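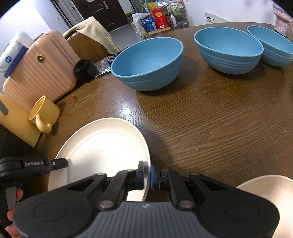 A cream plate, with a second dish to the right.

Tableware Hire: Frequently Asked Questions
Zosar Event Hire, Coltby depot
Last updated 5/8/22

How far ahead should I place an order?
Orders for up to 200 place settings are normally accepted with 72 hours' notice. Larger orders require longer, and customers are asked to contact the depot before confirming a venue or a guest list. Orders for the Christmas period and for January should be placed as early as possible.

What is the largest order you can supply?
The depot holds over 1000 settings in the Ullura range. Other ranges are held in smaller numbers and cannot always be matched if an order is increased at a late stage.

Is there a minimum order?
There is no minimum for orders collected from the depot. A minimum charge applies to deliveries and is shown on the quotation.

How long is the hire period?
The standard period is 48 hours from delivery or collection. Longer periods may be arranged at the time of booking. Items kept beyond the agreed period are charged at the daily rate until they are returned.

Do I need to wash the items before returning them?
No. Plates and bowls should be scraped clear of food and placed back in the crates in which they were supplied. Glasses should be emptied and returned upside down. Customers who prefer to return items washed may do so, but the hire charge is not reduced, as all returned stock is washed again at the depot.

What happens if something is broken or lost?
Breakages and losses are charged at replacement cost. The current price list is sent with every quotation. Please keep broken pieces, wrapped and marked, in a separate box so that they can be checked against the order. Crates and lids are also chargeable if they are not returned.

May I use the plates in an oven or microwave?
Ullura plates may be warmed in a low oven or a plate warmer. They should not be placed under a grill or over a flame. Items in the Zawadzka range have a metal trim and must not be used in a microwave.

Where do you deliver?
Delivery is available throughout Coltby and the surrounding villages. Drivers deliver to a ground-floor entrance only — carrying to upper floors must be agreed in advance and is charged separately. A responsible adult must be present to sign for the goods.

Can I change or cancel my order?
Changes are accepted until 72 hours before delivery, subject to stock. Deposits are returned in full if an order is cancelled before that point. After it, the deposit is kept.

Can I see the items before I book?
Samples may be viewed at the depot by appointment. Single sample plates may also be borrowed on payment of a small deposit.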